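Gukach双臂工作单元的安装、标定与日常维护

课程项目报告
提交日期:2021年1月13日

一、项目内容

本项目的对象是Bandara实验楼一层的双臂工作单元,课程里的编号名称是Gukach。单元由两台Flinari机械臂组成,末端装Muvmont电动夹爪,手腕处各有一个小型相机。两台机械臂在同一张工作台上操作,目前的练习任务是立杆与塑料底座的装配:一台机械臂夹住立杆,把它对到底座上,另一台在旁边等待或者扶持。

我们接手的时候单元可以运行,但状态不稳定。上一组留下的文件只有一份接线表和一个标定文件,标定文件没有写是什么时候做的,也没有写用的是哪一块标定板。实际运行中夹爪有时合不到位,手腕相机的画面和标定参数对不上,左臂在某些姿态下线缆会拉紧。项目要求我们把单元恢复到可以重复使用的状态,并且写出一份后面的人能照着做的维护说明。任务本身的成功率不在考核范围内,所以报告里不讨论装配策略,程序部分也只写到与硬件有关的地方。

小组分工比较简单。机械部分(底座固定、夹爪拆装、手指更换)由两个人负责,电气和线缆由一个人负责,标定和记录由另一个人负责。后来因为标定要反复拆装相机支架,机械和标定基本上是一起做的。

二、接手时的检查

检查从断电状态开始。先拍下急停,关掉控制柜电源,等指示灯全部熄灭再碰机械臂。机械臂断电以后抱闸会抱住关节,不过夹爪里没有抱闸,手指能用手推动,所以夹爪上如果还夹着零件,要先在通电状态下把零件放下来。第一次检查时我们忘了这一步,断电后一个零件从夹爪里滑下来,掉在台面上。台面铺了布,零件没有损坏。

机械臂底座的固定螺栓没有问题,用扳手试过,没有松动。六个关节逐个用手感觉间隙,右臂第四关节在换向的时候有轻微的空程,左臂没有。我们把这个现象写进了记录,但是没有拆关节。Flinari的手册里写得很明确,关节内部不属于用户维护范围,学生也没有合适的工具。后面做重复定位测试时专门注意了这个关节,影响比夹爪安装面的松动小得多。

夹爪和机械臂法兰之间有一块转接件。右臂转接件的螺栓松了,用手扳夹爪就能感觉到晃动。原因应该是之前拆过夹爪,装回去的时候没有按对角顺序拧,也没有涂螺纹胶。左臂的转接件是紧的,但是接合面上有一点旧胶,把夹爪垫歪了,肉眼看不出来,把直角尺靠上去才看到缝。

线缆的问题比较多。手腕相机的线和夹爪的线原来用扎带捆在一起,扎带扎得很紧,在腕部没有留余量。腕关节转到一侧极限时线缆是绷直的,转回来又会堆在夹爪后面。左臂相机偶尔掉线,基本可以确定和这个有关系,重新走线以后没有再出现过。

控制柜里的灰尘用吸尘器清理过,滤网拆下来洗了。接线端子逐个轻拉,有一个备用端子是松的,没有接线,拧紧后贴了标签。

三、工作台和周边

工作台上原来什么也不铺,台面反光比较强,手腕相机的自动曝光会跟着机械臂的姿态变化。我们铺了一块黑布,反光减少了,白色零件的边缘也更容易提取。黑布有两个缺点。第一是会起皱,夹爪贴着台面移动时可能把布带起来,零件也跟着移动。第二是布的边缘垂在工作台外面,机械臂从台边经过时要注意不要勾住。

固定黑布试过几种办法。用双面胶贴,布上会留胶,换布很麻烦。用重物压边,重物本身又成了障碍物,需要加到碰撞模型里。最后的办法是在工作区以外用夹子夹住布的一边,另一边自然垂下,每次运行前用手把工作区抚平。皱褶不能完全消除,远离零件的地方有一些皱褶可以接受,零件底下不可以有大的折叠,否则底座放不平。

白色零件放在黑布上,还有一个曝光的问题。相机设成自动曝光时,画面里黑色占的面积大,算法会把曝光提高,白色零件上离光源近的地方就过曝,表面的细节看不见。我们把曝光改成手动,数值取在零件能看清轮廓、布上还能分辨纹理的位置。但是底座这种大面积的白色塑料件靠近镜头时仍然会偏亮。继续降低曝光的话,黑色的手指就和黑布混在一起,看不清手指的边缘,所以没有再往下调。这是一个折中的值,换了灯或者换了布都要重新调。

地面上的东西也要检查。机械臂的工作范围超出台面,肘部放低时会经过台边外侧。工作区外侧的地面尽量不放东西,特别是线缆,不要在地上盘成圈,容易被脚带到。实际操作中很难一直保持干净,我们把这一项写进了开机前的检查表。

四、夹爪的拆装

夹爪拆装是本项目花时间最多的部分,步骤写得细一些。

先把机械臂移动到维护姿态。维护姿态是我们自己定的,手腕朝向操作者,夹爪水平,下面垫一块泡沫。程序里存了这个姿态,名字叫service。不要在机械臂伸得很远的姿态下拆夹爪,人要探身进去,工具也不好用力。

手指张开到最大,然后断电。拔夹爪的插头时捏住插头外壳,不要拉线。插头有防呆槽,插回去时先对槽再旋紧。相机的线可以不拔,但是要把相机从支架上取下来,放在一边固定好,不要让它吊在线上。

转接件的螺栓按对角顺序松开,先每颗松一点,再全部取下。最后一颗取下之前要有另一个人托住夹爪。Muvmont夹爪不算重,但是重心在手指一侧,螺栓取下时会向前倾。

取下以后清理接合面。旧的螺纹胶用塑料刮片刮掉,再用无纺布蘸酒精擦。不要用金属刀片,法兰面上有定位用的平面,刮伤以后装上去会有倾斜。左臂的问题就出在接合面上的残胶,清理以后直角尺下面的缝没有了。

装回去时先插定位销,再把螺栓全部用手带上,然后对角拧紧,分两遍。第一遍拧到有阻力,第二遍用扭力扳手拧到手册规定的值。螺纹胶用中等强度的,每颗一小滴,涂在螺纹前端。涂多了会挤到接合面里,下次又要清理。胶需要时间固化,手册要求固化期间不要运行,我们都是下午装好,第二天再做标定。

拧好以后在螺栓头和安装块之间画一条防松标记线。以后检查时看线有没有错开,不用每次都上扳手。标记笔用油性的,颜色要和安装块有区别,黑色件上用白色或者黄色。

手指的更换相对容易。手指内侧与零件接触的部分会磨损,也会沾上灰尘和胶。磨损不均匀时,夹圆柱形的零件会向一侧转动。我们开始以为是夹持力不够,把力调大,结果立杆表面出现了压痕,转动的问题仍然存在。后来把两根手指拆下来并排放在平板上比较,一根内侧中间已经凹下去,另一根还是平的。两根一起换掉以后,夹持力可以回到原来的设置。

因此维护说明里规定手指必须成对更换,不能只换磨损的那一根。旧手指写上编号留下来,不要和新的放在同一个盒子里。

夹爪的导轨按手册用量加润滑脂。加之前用棉签把旧脂擦掉,加完以后手动开合几次,再擦掉挤出来的部分。多余的脂会沾到手指上,然后沾到零件上,白色零件上的污迹很明显,也会影响图像处理。

五、线缆的重新布置

重新走线的原则是先确定每个关节的运动范围,再决定哪里固定、哪里留余量。我们把机械臂切到手动引导模式,一个人推着机械臂走到各个极限姿态,另一个人用细绳沿着线缆的路径量,记录最长的长度。线缆按最长的姿态留余量,多出来的部分收在前臂一侧,不放在腕部。

固定点用魔术贴,不用扎带。扎带容易扎得太紧,拆的时候还要用剪刀,在线缆旁边用剪刀有风险。魔术贴的缺点是时间长了会松,需要在周检查里看一遍。腕部只有一个固定点,位置在相机支架后面,线从那里出来有一个自然的弯。弯的大小以腕关节转到极限时仍然看得到弧度为准。

夹爪的线和相机的线分开走。夹爪电机启动时相机的线如果贴着动力线,图像上偶尔会有横纹。分开以后横纹没有再看到,但我们没有做专门的对照试验,不能肯定就是这个原因。

重新走线以后让机械臂以低速走一遍全部的示教点,人站在急停旁边看。走第一遍时左臂肘部的线碰到了右臂的前臂,两台机械臂都停下来,把左臂的固定点向内侧移了一些,再走一遍没有碰到。单独走一台机械臂看不出这种问题,所以走线检查必须两台一起运行。

六、手腕相机的安装与标定

手腕相机装在夹爪旁边的小支架上,视线朝向两根手指之间。相机离手指很近,手指在画面里占的面积很大,这是有意的安排。操作中需要看清楚的是手指与零件接触的位置,远处的东西可以由固定在外面的相机看。

支架用4颗小螺丝固定。螺丝很小,容易滑丝,拧的时候用精密螺丝刀,不要用电动工具。支架的孔是长孔,可以前后调整,调好以后同样画标记线。每次相机从支架上取下来再装回去,都要重新做手眼标定,没有例外。我们曾经试过在支架上做一个定位槽,希望装回去就能恢复原来的位置,测下来偏差仍然比标定误差大,没有采用。

标定过程分成两部分。第一部分是相机内参,标定板放在台面上,机械臂带着相机在不同的高度和角度拍摄。注意标定板要覆盖画面的四个角,手指挡住的地方没有办法覆盖,只能在手指张到最大的时候尽量拍。第二部分是手眼关系,标定板固定不动,机械臂走一组预先存好的姿态,在每个姿态停稳以后再拍。停稳很重要,右臂第四关节有空程,刚到位时会有一点晃动,我们在程序里加了等待。

标定板不要直接放在黑布上。布是软的,板会随着布的皱褶倾斜,拍摄过程中人碰到台面也会移动。标定时把布掀开,板直接放在硬台面上,标定完再把布铺回去。因为黑布有厚度,台面高度要单独补偿,补偿值写在配置文件里,和标定结果分开存放。

标定完成以后用一个简单的方法验证:让夹爪去碰一根竖直放置的细针,从几个方向接近,看指尖和针尖的偏差是不是一致。如果每个方向都偏向同一侧,通常是工具坐标系的问题;如果偏差随方向变化,通常是手眼关系的问题。第一次验证时右臂偏差随方向变化,查下来是转接件还有一颗螺栓没有做第二遍拧紧。拧紧后重新标定,结果正常。

七、运行检验

硬件恢复以后,我们用装配任务做连续运行检验。检验的内容是夹爪能不能每次夹到同样的位置、螺栓有没有松动、相机标定有没有漂移。立杆从下端夹持,底座放在黑布上,另一台机械臂停在立杆旁边的等待位置。

选择立杆下端作为夹持位置,是因为装配时需要控制的是靠近底座的一端。夹得太高,杆的下端会摆动,关节空程的影响也会放大。夹得低的问题是手指离底座和布都很近,接近的路径需要仔细安排,手指不能碰到底座的边。

整个检验期间控制器记录的夹爪闭合次数是931次,两台机械臂合计。大部分闭合正常,异常的情况主要有三种。

一种是夹爪报告已经夹到零件,实际上手指只夹住了立杆的边缘。电流达到阈值就认为夹到,所以程序没有报错。后来增加了对手指开度的判断,开度不在立杆直径对应的范围内就停下来等人确认。

一种是手指把布一起夹住。布的皱褶如果正好在立杆下端附近,手指合拢时会带进去。从手腕相机里看,黑布和黑手指不好区分,操作者很难发现。现在的做法是夹持以后先抬高一点,看布有没有跟着动,再继续。

还有一种是等待位置的问题。另一台机械臂停得离立杆太近时,人看画面容易判断错前后关系,以为两者已经碰上。程序里的碰撞距离是够的,但是操作者会反复按暂停。我们把等待位置向外移了一次,暂停少了一些。如果任务需要扶持,等待位置又不能太远,这个值留给后面做任务的小组自己调。

检验中途每次停机时都看一遍标记线。右臂转接件的标记线没有错开。左臂相机支架有一颗螺丝的线错开了很小的角度,重新拧紧并重新标定。换过手指以后立杆在夹爪里转动的情况没有再记录到。

八、手腕画面的检查方法

维护说明里有一项是看手腕画面判断夹爪状态,不需要拆任何东西,开机后就可以做。主要看手指的位置、手指和零件的接触、背景里另一台机械臂的安装件。

夹爪合在立杆下端时,两根手指应该从画面下方伸进来,向中间弯拢,立杆竖直地立在手指后面。画面中手指的位置是固定参照,与存档画面比较,如果整体偏向一侧,先怀疑相机支架,再怀疑手指没有装正。左右两根手指在画面里看上去不一样大是正常的,不用为了对称去调相机。手指表面发亮的地方会随灯光移动,不能拿来当参照点。

画面右上方有时会看到另一台夹爪的黑色安装块和上面的银色六角螺栓。能看清螺栓头时可以顺便看一眼,但是不能代替近距离检查,从这个角度看不清标记线。立杆如果在画面里不竖直,可能是零件夹歪了,也可能是手腕本身有转角,要和关节读数一起看。
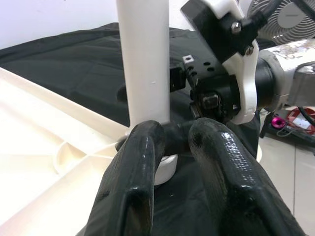

Gaetano Bianchini读过维护说明的初稿以后,提出检查项目写得太依赖画面。他的意见是,画面只能告诉操作者夹爪现在停在什么地方,不能告诉操作者螺栓还有多少预紧力,如果说明把看画面排在最前面,后面的人很可能看完画面就不再动扳手。他还说,防松标记线只对画线之后发生的转动有效,螺栓本来就没有拧到位的话,标记线会一直是齐的。他建议把扭力检查单独列出来,并且规定每次拆装以后必须由另一个人复查,签上名字。

我们按照这个意见修改了说明。看画面保留为开机检查的一项,排在急停测试和线缆检查之后。扭力检查放进月检查,每次拆装以后另外加一次。复查人不能是拧螺栓的人。右臂转接件漏拧第二遍的那一次,如果当时有人复查,就不用把标定做两遍。

Gaetano Bianchini另外问到,夹持力调小以后有没有留下余量。我们没有测过最小夹持力,只是回到了接手时的设置,在这个设置下立杆没有滑落。这一项写进了遗留问题。

九、维护周期表

每次开机前
急停按下、复位各一次,确认控制器有反应。
看线缆在腕部和肘部有没有脱开魔术贴。
抚平工作区的黑布,零件底下不能有折叠。
检查布的垂边有没有挂在夹爪或者零件上。
清理工作区外侧地面的零散物品和线缆。
夹爪空载开合一次,听有没有异常的声音。
打开手腕相机,与存档画面比较手指的位置。

每周
看全部防松标记线,错开的立即停用并记录。
用无纺布擦手指内侧,不用酒精以外的溶剂。
擦相机镜头。镜头上的灰会让白色零件的边缘发虚,容易误认为是对焦问题。
用细针验证一次指尖位置,偏差记在表里。
检查魔术贴的松紧。

每月
用扭力扳手检查转接件螺栓。
手指拆下来放在平板上成对比较。
夹爪导轨清理旧脂,加新脂。
控制柜滤网清洗,晾干以后再装回。
备份标定文件和台面高度补偿值,文件名里写日期和标定板编号。

发生碰撞以后
不管碰撞轻重,都要停下来做一次周检查的全部内容。
夹爪受到侧向力的,加做扭力检查和手眼标定。
在记录本里写清楚是哪一台机械臂、什么姿态、碰到什么东西。

十、备件和工具

备件放在工作单元旁边的抽屉里,盒子上写了名称。手指成对包装,备有2对。相机支架的小螺丝单独放在有盖的小盒里,用完要补。夹爪插头没有备件,从Muvmont订货需要较长时间,拔插时要特别注意。润滑脂和螺纹胶写上开封日期。

工具有扭力扳手、内六角扳手一套、精密螺丝刀、直角尺、小平板、塑料刮片。扭力扳手用完必须调回最低刻度。12月有一次取用时发现刻度停在上一次的值上,不知道停了多长时间,送去校验以后才继续使用。校验期间没有做任何夹爪拆装,进度因此推后。

十一、遗留问题

右臂第四关节的空程没有处理。目前影响不大,建议下一组接手时再测一次,与我们的记录比较。如果增大,应该联系Flinari,不要自行拆开。

最小夹持力没有测。建议用同样的立杆,从现在的设置逐步减小,记录开始滑动时的值。测试时下面垫泡沫。

黑布的皱褶没有彻底解决。考虑过在硬板上绷布,做成可以整体更换的台面,材料已经问过,没有来得及做。绷布以后台面高度会改变,补偿值要重新测。

手腕相机用的是手动曝光,实验室的窗帘拉开和拉上时亮度不同。现在要求运行时拉上窗帘,没有做自动补偿。

夹爪是否夹到零件的判断只用了电流和开度,没有使用图像。换成直径不同的杆时,开度范围要手动改,配置文件里对应的项叫rod_range,改完要重启控制程序才会生效。

十二、个人小结部分(小组合写)

项目开始时我们把较多时间放在看程序上,认为夹爪合不到位是控制参数的问题。调了几天参数,现象有变化但没有消失。后来先把转接件和手指处理好,再回到原来的参数,大部分现象就没有了。如果重新安排,应该在第一周就完成断电检查和全部螺栓的扭力检查,再通电。

记录的格式改过两次。最初每个人写自己的,放在不同的文件里,出现问题时查不到前一次是谁拆的。后来统一写在单元旁边的纸质记录本上,每周拍照存到共享文件夹。纸质本的好处是手上有油的时候也能写,缺点是有几页字迹不清楚,抄录时只能问本人。

报告附件有三份:接线表(在上一组的基础上修改)、拆装步骤的单页版、维护周期表的打印版。单页版贴在控制柜门的内侧,修改以后请同时更换门上的那一张。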